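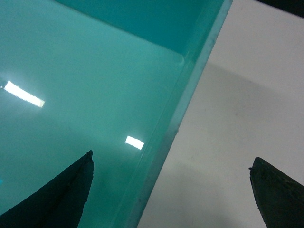

The Levell gripper kit is the most fun I've had in our shared workshop since December! It took 20 evenings to build – slow, I know – and the wrist camera bracket fit first try.

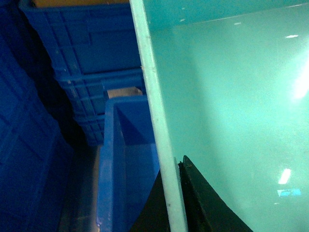
Wiring is tidy, and the Jistix software saved 712 poses without a hiccup. My one gripe is the manual, which skips finger alignment.
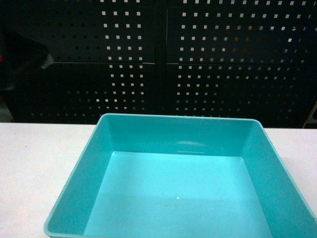

Can a beginner build it? With patience and a good hex key set, I'd say so.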